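How I Clean Up a Wooden Board for Block Play (and Keep It Nice)

Posted January 29, 2025

I've had a few messages asking how I get my play boards so smooth, so I'm finally writing the whole thing down in one place. By play board I mean a big flat piece of wood that you build on, sort on, roll little cars on, whatever. It goes on top of a table and gives the blocks a good surface to stand on. A bumpy table is the worst for blocks. Stuff leans, stuff tips over, and then everyone is crabby.

You can absolutely buy a finished one. I like starting with an old cutting board or a glued-up panel from the lumber aisle and fixing it up myself, partly to save money and partly since I enjoy sanding (I know, I know). My last one was a maple panel I found in the scrap bin at Sutter, and it cleaned up beautifully.

What you need

A solid wood board, the larger the better
100 grit sandpaper, plus something much finer for the end
A sanding block, or a chunk of scrap wood to wrap the paper around
A few cotton rags you won't miss
Food-safe mineral oil or a board wax (I use the Nurura one, it comes in a flat tin)
Thin stick-on felt or non-slip pads
A damp cloth and a dry one

Picking the board

Get down low and look across the top with one eye closed. You're looking for a twist or a hump. A tiny bit of cup can be lived with if you put the hollow side down, but a board that rocks on the floor of the store is going to rock on your table too. Put it back!

Pale woods are my favorite for this because the colors of the blocks really pop. Maple is great. It's hard, so it doesn't dent every time someone drops a cube on its corner, and the grain is fine enough that you won't be picking splinters out of anybody. Pine works too if that's what you have, it just gets dings. I had a pine one for 2 years and by the end it looked like the moon.

Don't be scared of seams. Most wide boards are made from planks glued edge to edge, and a good seam is one you can see but can't feel. Run a fingernail across it. If your nail catches, you've got a bit of extra sanding ahead of you, and that's fine.

Sanding

Do this outside or in the garage. I did my first one on the kitchen floor and I was finding dust in the silverware drawer until April.

Wrap the 100 grit around your block and go with the grain, long even strokes from one end to the other. Always with the grain. If you go across it you'll get little scratches that you won't notice until the oil goes on, and then you'll notice nothing else. Go over the whole top, not just the ugly parts, or you'll end up sanding a dish into it.

Next, the edges. I tip the block a little and run it along each edge so the sharp line comes off. You don't need a big fancy round-over, you only want it to feel friendly when somebody leans a forearm on it. Give the corners a few extra swipes.

Wipe everything down with the damp cloth and let it dry. The surface is going to feel fuzzy again, and the first time that happened to me I thought I'd ruined it. It's only the wood fibers standing up. Switch to your fine paper, go lightly over the whole thing, and the fuzz comes right off. I do the wipe and the fine sanding 2 times and then I call it done.

Oiling

Make sure all the dust is gone first. Put a puddle of oil in the middle and push it outward with a rag. The color change is the best part of the job, all the swirls and streaks you could barely see suddenly wake up. Do the top, the bottom and the edges. If you only oil the top, the board can start to curl, ask me how I learned that one.

Let it soak for 55 minutes (I set a timer, have lunch, answer an email or two) and wipe off whatever is still sitting on the surface. Then leave it overnight, standing on its edge so air gets to both faces. In the morning it should feel dry and silky. If it's still greasy, buff it with a clean rag and give it another day.

One safety thing, please read your can. Plain mineral oil is pretty calm stuff, but some wood finishes make rags heat up as they dry, and those need to be spread flat outside and never balled up in the trash.

Felt pads go on last, near the corners on the underside. Mine are from Fliletex and they've stayed put through a lot of shoving.

Setting out the blocks

Now the fun part! I like to start with only a handful of shapes out. A huge pile looks generous but mostly it gets dumped. With a small set you really see each piece, and it's easier to start a game.

My usual opener is a loose row across the middle with the matching colors next to each other, something like a green star beside a green cylinder, then a red cylinder, then a blue prism and a blue cube, with a couple of yellow ones off by themselves. 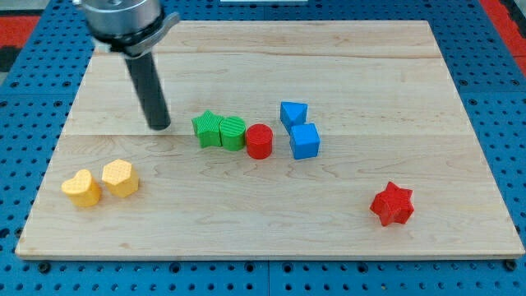 After that I let it go wherever it goes. Some days we sort by color, some days by which ones can stand on top of each other. A cylinder with a flat top makes a great base. A star is a stinker to stack on its points but it's fine lying flat, and kids love finding that out on their own. Leave some bare wood in front, too, so there's somewhere to move things to.

Looking after it

Dry cloth after normal use. Slightly damp cloth after sticky use, then dry it right away. Never soak it and never put it in the dishwasher, even if it fits.

Re-oil it when the wood starts looking chalky. You'll know, it gets a kind of tired gray look. Crayon comes off with a little oil on a rag and some patience. For marker I go back to the fine sandpaper, just on the spot, and then oil that patch again. It blends in after a few days.

I keep mine behind the bookshelf, upright, and the blocks live in a Prendis bin with a lid that snaps. The lid matters if you have a dog. Next time I want to try the same steps on a round board, and I'll post how the edges go, as I haven't worked out how I'm going to hold it still yet.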